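Swapped the Bokik gripper for the Dirura one this morning. The fingers are stiffer and the trigger takes less squeezing. Gunhild logged 26 tries with each, all with the same two cloths.
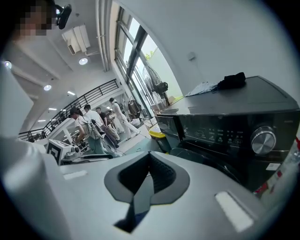 The Dirura slipped on 6 of its 26, mostly when I came in too steep. Bokik's figure was worse but I had more practice with it by the end. I put the black cloth back on top of the machine in a heap each time, with the light grey one to its left, so both grippers had the same start. Daylight from the big windows may be upsetting the tracking. Oleksandra wants the blinds question settled before we try the Norðdahl. Wrist sore by four.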